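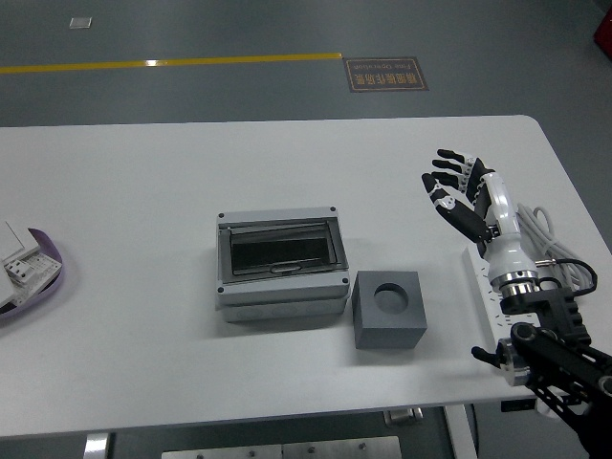 Ornach wrote in April to ask whether a result on the enclosure task still counts when an operator has held the fixture in place. The answer depends on how the trial is labeled, and the procedure for labeling has been rewritten below with that question in mind.

Running and Scoring the Enclosure Task
Zalgate Manipulation Methods, Guide Pages
Last revised Tuesday, July 2, 2024

Purpose

This page explains how to run the enclosure task used in the Ruston method and how to report the result. The method trains a policy from demonstrations and then measures it on short stages of work, each scored on its own. Readers should already have a calibrated arm and hand and a working recording setup.

What you need

One gray enclosure box with a hinged transparent lid
One gray block with a round hole in its top face
One orange cylindrical part
A table with enough clear space for the hand to approach from the right

Setting up the table

1. Place the enclosure at the center of the table with the lid closed.
2. Place the block to the right of the enclosure, with the hole facing up.
3. Move the hand to its start position, raised above the tabletop with the fingers open.
4. Check that cables from the wrist can move freely through the full reach of the arm.
5. Record a reference view from the head camera. Compare it with the stored view before every session and correct any object that has shifted.

Recording demonstrations

Record 100 demonstrations for each stage. Earlier versions of this guide asked for 40, and that number remains acceptable for a first check of the equipment. Vary the position of the block slightly between recordings, but keep the enclosure fixed. Discard any recording in which the hand strikes the table, and note the reason in the log.

The full Ruston set holds 1,747 recordings across all stages. Sites that wish to train on the full set should not mix in their own data until a baseline has been reported.

Assisted and unassisted trials

A trial is assisted if a person touches the block, the enclosure or the orange part at any point after the start signal. Steadying the block with one hand is the most common form of assistance. It is permitted during training and early testing - contact forces on the block can be high while the grip is still being tuned.

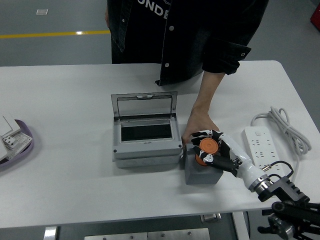

Assisted trial: operator's hand on the block, robot hand gripping the orange part.

Label every assisted trial before the next one begins. Labels added later from video have proved unreliable when the hand covers the block.

Scoring

Run 30 unassisted trials per stage. Score each stage as pass or fail. A grip passes if the part stays in the hand until the release command. Report assisted trials in a separate table and do not combine the two rates. Assisted trials therefore count as results, but only under their own heading.

Common problems

The block moves during contact. Lower the closing speed of the fingers and repeat the trial. Do not fasten the block to the table, as this changes the task.

The lid is not detected. Reflections on a transparent lid can confuse the depth estimate. Adjust the room lighting and record a new reference view.

Results differ between sites. Compare reference views first. The Đinh configuration uses a different camera height, and its scores are listed separately.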